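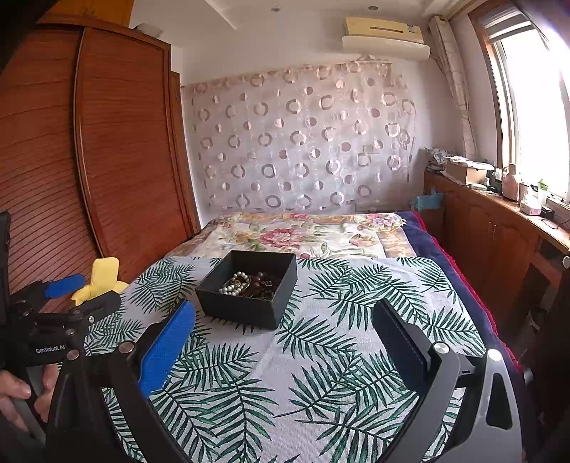
Home Ask a Question Things That Move Your Letters For Grown-ups

Can a robot tidy my bedroom yet?

Yee-man Tai wrote to me in January with a very good question. She wanted to know if she could get a robot to tidy her bedroom, and if so, how soon, as her mum was coming up to check it on Wednesday.

Sorry, Yee-man. You'll have to do this one yourself!

But it's a great thing to wonder about, so let's have a proper look at it. Machines already do heaps of chores at home. A washing machine washes. A dishwasher, well, you can guess. Some people have a little round vacuum that trundles about the floor and bumps into the cat. So why can't we buy one that puts away your socks, makes your bed and finds your other shoe?

Think about what a washing machine really does. You carry the clothes to it, you put them in, you press the button, and it spins them about in a drum that never changes shape. Then you take them out again (and somebody has to hang them up, which in my house is me). The machine has the middle part of the job. You've got all the fiddly bits at each end.

Fiddly bits are what robots find hard, and bedrooms are full of them.

Try this. Get a necklace, a beady one if you can borrow one, and drop it in a little box on your bed. Now shut your eyes and take it out using only your thumb and one finger. You probably managed it. Your fingertips could feel the beads rolling, and you knew without thinking how hard to squeeze. If it got caught on another necklace, you gave it a wiggle.

Now pretend your thumb and finger are stiff and straight with a rubbery pad on each, and can only do two things: open and close. Lots of robot hands are like that. They're called grippers. A gripper can be very good at picking up a block. A string of beads is a much sneakier thing, because it flops. Pick it up at one end and the rest goes wherever it likes. If two strings are tangled, a robot has to work out which bead belongs to which string, and I've spent whole afternoons failing at that myself.

Cloth is sneaky too. Drop a T-shirt on the floor ten times and it will land in ten different shapes. You look at every one of them and think "T-shirt". A robot has to learn that all of those lumps are the same shirt, and then find the sleeves.

Colours and patterns can make it harder again. Say you've got a bedspread with big flowers all over it. You know the flowers are flat and you can't pick them. You learnt that when you were a baby, probably by trying to grab one. A robot looking through a camera has to learn it as well, or it may go after the flower and leave the sock.

So how do robots learn? One way is a bit like how you learnt to tie your shoes. Somebody shows them, over and over. A person can hold a gripper in each hand, like a pair of big tongs, and do the chore that way while a camera records it. They might move a necklace, or fold a cloth, then mess it all up and do it again. A computer studies lots and lots of these goes and looks for what they have in common. If you've ever tried to eat peas with chopsticks, you'll know roughly how the person feels.

I asked my friend So-ying Chuang, who used to fix machines at a biscuit factory, why factories have had robots for so long when houses haven't. She said it was easy. In her factory every biscuit came down the belt the same way up, in the same spot, and if one didn't, a person went over and sorted it out. "Nobody left their pyjamas on the belt," she said.

Your room isn't like that. Yours is different from your neighbour's, and it's different today from how it was yesterday. There might be a bag squeezed in beside the bed, or a jug and a tissue box up on the cupboard, and a robot would have to know which things are meant to be there and which ones need putting away. Even your mum and you don't agree about that!

Some robots can fold a towel or pick up toys when everything goes well. They're often slow, and they get stuck on things that wouldn't bother you at all. I think they'll get better. I don't know when, and I'd be a bit careful of anybody who tells you the exact year.

Khalil Akl has already sent me the next question, and it's whether a robot could brush a dog. I'm going to need a dog.

2 comments Share Print this page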